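Print this page | E-mail this article

The Waiting Room Has No Clock Anymore

By Saimi Lindqvist
October 23, 2026

I came to this country with two suitcases and a habit of arriving early. The suitcases are gone, but the habit stays. Because of it I have spent more hours of my life in waiting rooms than most people, and I have formed some opinions about them.

My opinion today is that public offices should bring back the paper number. I mean the small ticket which you pull from the wall, and the board which shows the same number when your turn comes. 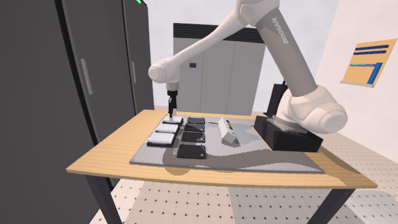
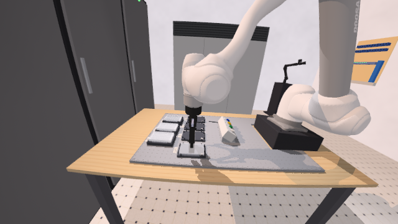
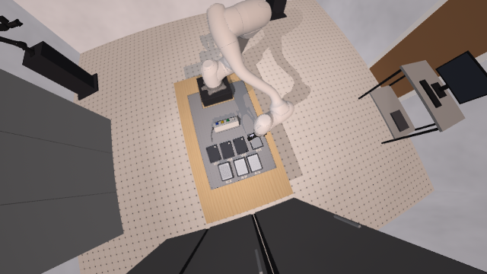
Simulated views of a white robot arm at a wooden table.

In our town the permit office and the housing office share one floor. Until last March there was a ticket roll by the door. Now there is a sign that asks you to register with your phone. You type your name, your reason, and your e-mail address, and then a message tells you that you are "in line." It does not tell you where in the line. If you ask the woman at the desk, she looks at her screen and says it should not be long. She is polite and I believe she does not know.

The system is called Clendadik. In the letter that the town mailed to us, it was described as a way to give back people their time. I read this sentence many times. I understand what they wanted to say: a person can go for coffee and the phone will call him. But I tried this. I sat in the cafe across the street with the phone in my hand, looking at it every minute, and I could not enjoy the coffee or read my newspaper. When the message came, it said I had missed my place. I had to register again.

With the paper number, I knew some things. If my number was 13 and the board said 2, I opened my book. If the board said 11, I closed the book and found my glasses. I could see the other people and guess who was before me. An old man could give his place to a mother with a crying baby, and all of us could see him do it. Such small trades are not possible when each person has a private line inside a private telephone.

My neighbor Malathi Kulkarni does not agree with me, and I want to be fair to her. She works shifts at the Baltix warehouse and she says that the phone line saved her a half day of pay. She registered from the bus, and when she arrived they called her quickly. For her, the ticket on the wall was a kind of punishment, because it only worked if your body was in the building. She also told me that I like to wait, and that most people do not. This is perhaps true.

So I do not ask for the phones to be taken away. I ask that both exist. The town paid $3199 for the new screens by the door, according to the notice that was posted there, and those screens show pictures of parks and advice about washing the hands. One of them could show a number. A person with a phone gets a number, a person without a phone takes it from the roll, and everybody sees the same board. I am not an engineer, but my pharmacy does exactly this, and the pharmacy is run by one family.

There is also the question of language. When I was new here, I was afraid of my own name. Nobody could say it, and when it was called I often did not recognize it. I remember standing up for another woman's name, walking to the window, and being sent back to my chair with everybody looking. A number was easy. I learned the numbers in English in my first week, and after this I could do my business in any office with some dignity. Now the desk calls names again, and I see the same fear on the faces of people newer than me. They lean forward at every name – they are listening for something that sounds a little like themselves.

Our town has more than 3000 households. Many of them are like Malathi's and many are like mine. I think an office should be arranged so that the person who understands it least can still see when her turn comes. The old roll is still there, by the way. I saw it behind the desk, on the shelf with the staplers, still with many tickets on it.

Print this page | E-mail this article

Recent opinion

Who Will Sweep the Vekness Footbridge?
Letters: The Library Should Open Before Noon
What My Mother Wrote in the Margins
Meireles Street Needs Its Benches Back
A Short Defense of the Long Lunch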